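Old tower as a home server - worth it or just buy a box?

parketti_fan
Posted in Home Setups, February

So I finally did it! My old desktop had been sitting in the closet since we moved to Dovport, and last weekend I turned it into a server for photos and music. I'm thrilled with it - every device in the house can see the whole library now, and I haven't touched my cloud account once.

The software is Hiver, the free version. Setup took me 15 minutes, then a whole evening of sorting folders (my own fault, I had three different ones called "misc"). If you have a spare tower, take the side panel off, lay it flat and see how many memory slots you've got before you order anything.

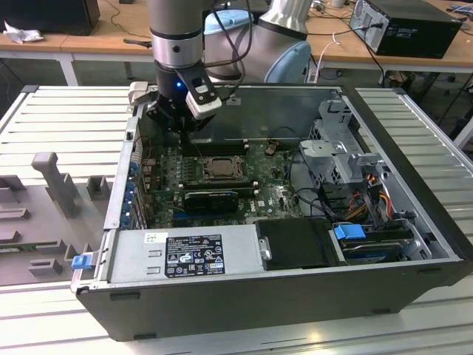

dantas_dan: Love the enthusiasm, but have you looked at your power bill? My old tower pulled 70 watts just sitting there. I went to a little two-drive box and it uses 11. Over a year that adds up.

parketti_fan
Fair point! Mine sleeps from midnight to 6 am though, and it cost me nothing. A new box plus drives is a lot of money up front.

slowfiber
I'm with the OP. You can swap any part in a tower with a screwdriver. When the power supply in my little box died I waited nearly 30 days for a new one.

dantas_dan
OK, but noise? Mine was in the living room and it drove us nuts.

slowfiber
Bigger fans, lower speed. Night and day difference, seriously!

mossy_oak
Whichever way you go, please keep a second copy somewhere else. One server isn't a backup. I lost a year of pictures that way.

parketti_fan
Ouch, sorry to hear that. I've got a drive at my sister's and swap it when I visit. Does Hiver do scheduled copies over the network, or do I need the paid version?

mossy_oak
Free one does it. Look under Tasks, then Remote.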